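# Section 5: Practice Cabinet and Drawer Box 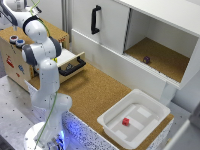
KISERDALE, August

This section covers placement, adjustment, and routine care of the Mostyn practice set: one wooden box with a side drawer and two push buttons, and one white cabinet with a sliding door and an open compartment. Assembly of the separate parts is covered in Section 4. Do not begin this section until the cabinet joints have been tightened and the box lid has been fitted.

The set is supplied by Zuvbridge as kit 527. Check the kit number on the packing slip before ordering spare parts. Drawer runners from earlier kits are shorter and will not fit.

## 5.1 Before you start

You will need:

- a spirit level
- a cross-head screwdriver
- a soft, dry cloth
- the bag of felt pads marked F
- the hex key from the cabinet hardware bag

Choose a flat, rigid table. The set can be placed on a table with a slight slope, but the sliding door may drift and the drawer may not stay where it is left.

**Caution:** Lift the cabinet by its side walls. Do not lift it by the door handle. The handle screws are sized for a sliding load only and will pull out under the weight of the cabinet.

## 5.2 Placing the cabinet

1. Set the cabinet at the back of the table with the open face toward the user.
2. Place the level along the top, first left to right, then front to back.
3. Put felt pads under the low corners until the cabinet sits level. Do not stack more than two pads at one corner.
4. Slide the door to the left. The right half of the cabinet should be fully open, with the cork floor of the compartment exposed.
5. Slide the door to the right and back again. It should travel without lifting or scraping.

If the door scrapes, loosen the two screws in the lower track by half a turn, slide the door through its full travel, and retighten. Repeat once if needed. If it still scrapes, take the door out and check the track for packing foam.

**Note:** The cork floor is cut to fit and is not glued. Press it down at the corners after moving the cabinet — a raised corner will catch on small items as they are slid in.

## 5.3 Placing the box

1. Set the wooden box to the left of the cabinet with the buttons on top.
2. Turn the box so that the drawer opens toward the cabinet.
3. Open the drawer to its stop. Move the box until the black handle clears the nearest cabinet wall by at least 56 mm.
4. Close the drawer and mark the two front corners of the box on the table with tape.
5. Put one felt pad under each corner of the box.

The clearance in step 3 is a minimum. A larger gap is acceptable if the table is wide enough. With a smaller gap there is not enough room to grip the handle when the drawer is fully open.

## 5.4 Adjusting the drawer

The drawer leaves the Onholm workshop with the runners set tight. They loosen with use. Adjust them only if one of the following applies.

**Drawer sticks when partly open.** Empty the drawer and remove it by pulling past the stop. Wipe both runners with the dry cloth. Refit and test. Do not use oil, which soaks into the wood and makes the fault worse.

**Drawer face sits crooked.** Loosen the two screws behind the black handle. Square the face by hand against the side of the box, then tighten the screws alternately.

**Drawer rolls shut.** Check that the box is level. If it is, tighten the friction screw on the rear left runner by a quarter turn.

**Caution:** Do not load the drawer with more than 500 g. The stop is a light one and will bend.

## 5.5 Checking the buttons

The box has two round buttons, one with a red center and one with a blue center. Each has a white rim.

1. Press the red button at the center and release it. It should return on its own.
2. Press the red button near the edge and release it. It should return at the same speed.
3. Repeat both steps with the blue button.
4. Turn each rim by hand. There should be no movement.

If a rim turns, open the lid and tighten the retaining nut from below while holding the rim still. Finger-tight plus a quarter turn is enough. Overtightening will crack the rim.

A button that returns slowly usually has dust under the cap. Brush around the edge with a dry brush and test again. Do not spray cleaner onto the buttons.

## 5.6 Stickers and surface marks

Stickers may be used on the front face of the box. Keep them off the top, where they can creep under the button rims, and off the edges of the drawer opening.

To remove a sticker, lift one corner and pull slowly along the grain. Rub off any residue with the dry cloth. Solvents will stain the wood. Pencil and light pen marks can be sanded out with fine paper, but the sanded area will be lighter than the surface around it.

## 5.7 Routine care

| Part | Check | Interval |
|---|---|---|
| Sliding door | Travel, track screws | Monthly |
| Cork floor | Raised corners, crumbs | Weekly |
| Drawer | Stop, runners, handle screws | Monthly |
| Buttons | Return, rim movement | Weekly |
| Felt pads | Wear, missing pads | Monthly |

Remove the contents of the drawer and compartment before moving either unit. After a move, repeat 5.2 steps 2 to 5 and all of 5.3. The tape marks from 5.3 apply only to the table on which they were made.

Spare pads, runners, and button caps are listed in Section 7.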